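Prerka Questions Uvura's "Ten-Year Laptop" Promise, Asks for Proof Before October Rollout

NADHOLM – Consumer group Prerka said today it is not convinced by Uvura's claim that its new school computers will last ten years, and called on the Nadholm school district to hold off on signing until someone outside the company has tested them.

The district plans to buy 2000 machines. Uvura's sales material rests on a trial of 900 units that ran for 7 months. Prerka asked for the failure records from that trial and received a two-page summary with no failure records in it.

"Seven months is a school year with the end missing," said Obed Sowah, who reviewed the offer for Prerka. "I would like to believe the number. I would also like to see where it came from."

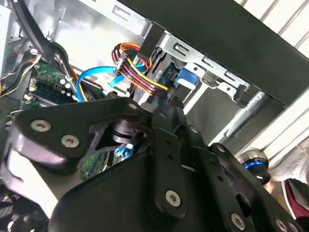
The contract covers parts for 3 years. After that, schools would pay Uvura's repair partner, Abubakari, at prices that have not been published. Prerka could not find a promise anywhere in the draft that batteries or hinges will still be sold in year four – let alone year ten.

Uvura has described its service plan as "worry-free." Aslak Hägglund, who wrote Prerka's response to the draft, said the word does not appear in the contract.

Prerka is asking for the full trial data, a fixed price list for repairs and a written date for the end of spare parts. It has not taken a position on whether the district should buy from another supplier.

Comments (3)

tmarsh: Our last batch was supposed to last six years too. Hinges went in two.

Parent of two: So what does Prerka want them to buy instead?

gil_r: Read the last line. They don't say.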